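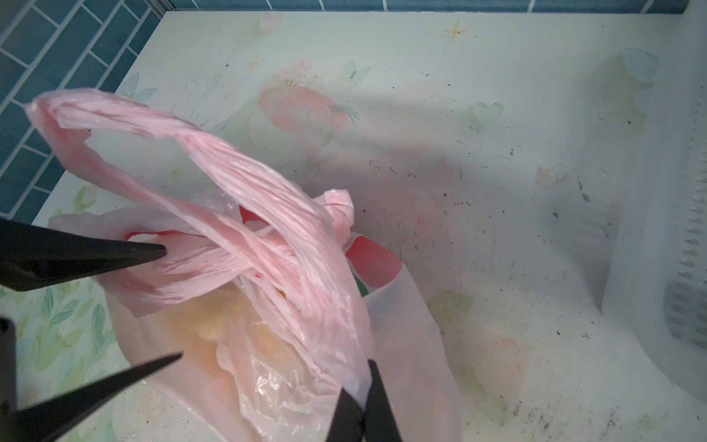

Gripper on a thin shopping bag, wrist camera view

Cleaning and contact rules for a two-arm cell that handles bagged groceries

Posted in Automation > Standards and practice
Tags: grippers, hygiene, risk assessment, teleoperation

Gráinne Ní Mhurchú

I am writing the house rules for a bench cell with two small arms on a common aluminum rail. The task is handling fruit in thin plastic carrier bags, with a plastic basket on the same mat. The walls are a blue brick pattern and the mat is a pale floral print, both chosen for visual variety. The mat picks up crumbs and dark specks during a session.

The food is not sold or eaten afterward. It goes to compost. The safety reviewer at our site (Hegarty building, shared with two other groups) has asked for a written procedure before January and has raised three points:

1. Whether food-contact requirements apply to the gripper fingers at all.
2. How often the mat has to be cleaned, and what counts as clean.
3. What limits to set on gripping force with film bags, given that a torn bag puts juice near the motors and the boards on the lower frame.

Our draft says "clean as needed," which the reviewer rejected as not auditable. Session length is 60 minutes. We log to Runance and can add fields to the form without much trouble. What do other people write down for this, and which standards do you cite?

Plellirex

Taking the points in order.

Food contact. If the food never goes back to people, hygiene rules for food machinery are not what drives your design. ISO 14159 and EN 1672-2 are still useful reading for the vocabulary (crevices, drainable surfaces, splash area), but do not claim conformity with them. Hobby-grade fingers with exposed fasteners will not meet either one. Write a single sentence stating that product handled in the cell is waste and must be binned at the end of the session. Then label the bin. The reviewer will want to see the label.

Machine safety. Cite ISO 12100 for the risk assessment method. ISO 10218 is written for industrial robots, so check scope before you put it on the front page. For small arms we list it as guidance and say so in those words. An open-fronted enclosure is not a guard, and your procedure should say who may reach in and in what state the arms must be when they do. Ours reads: "Motor power off, arms lowered to rest, operator's hands off the controls, then reach in." Lowering comes first in practice, as many small arms drop when torque is removed. I would reorder that line if I were writing it again.

Cleaning interval. Do not write "as needed." Tie it to events. We use these:

Before first power-on: wipe the mat, the basket and the finger pads.
Every 15 episodes: brush out loose debris with power off.
Any visible liquid: stop, power off, wipe, inspect the cable runs, log it.
End of session: wipe everything, remove all food, check under the rail.
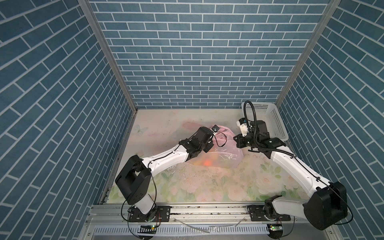
The last item is the one most often skipped. On any layout with a cable trough and small boards mounted low at the front, liquid that leaves the mat has a short way to go. Fit a drip lip along the front edge or move the boards up and back. If you can do neither, put a clear cover over each board, leave the indicator lights visible, and add the covers to the pre-start check.

Loose wires along the rail should be tied down before you send the procedure for review. A reviewer who sees a free wire between two arms will stop reading and write that up first.

Gripping force. I would not specify it in newtons unless you can measure it. Most small servo grippers report current, and the mapping to force moves with temperature and wear. Set a current cap per task, test it on 17 bags of the same type and fill, and record the number that tore. Ours was set at 970 in the controller's own units, which means nothing for your hardware. Repeat the test whenever the finger pads or the bag supplier change.

Gotau

we just change the mat every week and its fine. floral ones are cheap. never had anyone ask for a standard

Gráinne Ní Mhurchú

Thanks. The event-based list solves the audit problem and I have copied it with your reordering (lower, then power off). One follow-up for Plellirex: do you treat a wet streak on the mat as "visible liquid" if nothing has reached the edge? Our operators disagree on this and I would like the form to settle it.

Plellirex

Yes. Any wet mark that was not there at the pre-start wipe counts, wherever it is. If you let people judge distance to the edge you will get a different answer from each shift. Add a yes/no field for it and a second field for time stopped.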